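Carol Rudd
Thread on desk zoning, specifically the blue plate. Several replies to my last thread asked why there is a plate on the table with pens standing on it. It is a tray. It costs less than a tray.

2/ Background for new readers. I work at a shared table in the Romgate building. Table top is light wood, oil finish, which I applied myself in December. Oil finish looks good and tolerates very little: standing water leaves rings, marker ink goes into the grain and stays.

3/ So the rule is that anything capable of leaking gets a barrier under it. Markers leak at the cap. Bottles sweat. Both of these get the plate. Paper, keyboard and glasses case do not need the plate and are kept off it.

4/ The pen cup is a smoky see-through one. I prefer this to an opaque cup because I can check what is in it without tipping it out. Dark tint also hides ink smears on the inside wall, which a clear cup does not.

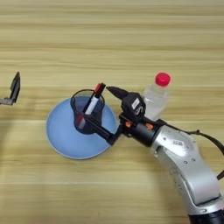
Black cap, red cap, caps up. Plate underneath.

5/ On caps up versus caps down. Malou Briem argues for caps down, on the grounds that ink settles toward the tip and the marker writes sooner. For whiteboard markers I store flat overnight in a drawer and upright only during working hours. Upright with the cap on top for eight hours has caused me no starting problems.

6/ Limit on contents: the cup would hold far more than I put in it. A full cup is top-heavy and I pull out the wrong color. Surplus goes in the drawer. I had 53 pens and markers in there when I last sorted it, and 16 of those were dry. The dry ones are gone.

7/ Plate selection. Requirements: flat base, matte surface, a rim that stands up a little. The rim is the working part. A few drops of water stay inside it and do not reach the wood. A glossy plate lets the cup slide when you reach for a pen quickly.

8/ I tried a Cerketti cork mat first. Cork absorbs the water and then holds it against the oil finish, so you get a larger ring, later. Removed after two weeks. I also tried a Sindier slate coaster, which scratched the table. Felt pads fixed that, then the pads came off.

9/ Water. A 500 ml bottle with a screw cap is my maximum for this table. Larger bottles get knocked by elbows. Cap goes back on after each drink, fully turned, and the bottle goes back on the plate beside the pens. 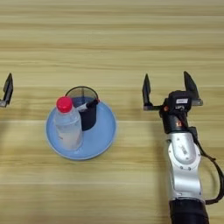 Do the markers and the water need separate plates?
One plate is enough as long as the bottle stays capped and the cup has a solid base. The cup keeps the markers clear of any condensation on the plate. I would separate them for an open glass, or for fountain pens.

10/ Cleaning: wipe the plate with a damp cloth at the end of the day, dry the underside before it goes back. The underside is the part people skip. A wet foot ring on the plate will mark the table exactly as a wet bottle would.

11/ If marker does get on oiled wood, blot first. Isopropyl alcohol on a cotton swab lifts most of it and also lifts the oil, so the spot needs re-oiling afterward. I use Biswas hard oil, thin coat, wiped off after ten minutes. Test under the table edge before doing anything on top.

12/ Light sanding before re-oiling, if needed: 240 grit, with the grain, by hand. I have seen 2,000 grit recommended. On this table that closed the surface enough that the oil sat on top and went tacky.

13/ Remaining problem is the back section of the table, which has no barrier and tends to collect other people's coffee. A second plate the same size would cover it. Mine has been discontinued, so if you have seen a flat matte one with a low rim, reply with the diameter of the base. Base, please, measured underneath. The listed size is always the rim.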